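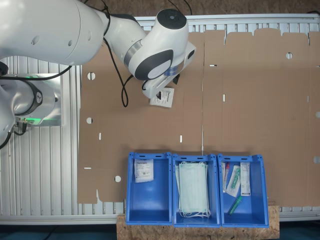

Session 4: Comparing two grippers on small packaged goods

These notes go with the bench work for the gripper unit. Read them before you come in. The kinematics handout from last session still applies, and you will need your own copy of the results sheet.

What we are comparing

Gripper A is the Stonar parallel gripper. Gripper B is the Tidora, which has softer fingers and a slower close. Both fit the same wrist flange, so the arm program stays as it is and only the tool settings change.

The items are light medical supplies: flat sterile packets, face masks, swabs and small boxes. They are picked from blue plastic bins. A flat packet is the hardest of these for most grippers, as it offers almost no height to close on. Masks bring a different problem — they lie in a stack, and the ear loops can catch.

Before you start

Load the tool settings for the gripper that is fitted. The wrong tool length will drive the fingers into the bottom of the bin. Check that the cables have enough slack for the full turn of the wrist. Set the speed to the teaching level and leave it there until your first clean cycle.

Procedure

1. Teach the approach point directly over the item, then the pick point.
2. Close at the lowest force setting. Raise it one step at a time until the item stays in the fingers during the lift.
3. Hold at the top of the lift and look for slip or creasing.
4. Release, put the item back and repeat. Do 11 picks per item type with each gripper.
5. Change grippers and run the same points again. Correct the height only.

What to record

Write down the force step, the result of each pick and the kind of failure. Use the four codes on the sheet: missed, slipped, double pick, damaged. A packet with a crease across the seal counts as damaged even if it was placed correctly.

Last year's group logged 232 picks in total. Most of their misses with the Stonar were on packets lying against a bin wall, where one finger had no room to go down. Try those positions on purpose and note them separately.

Results sheets are due at the start of the August session. Bring the Plallgate controller log as well — file names must match the run numbers on your sheet.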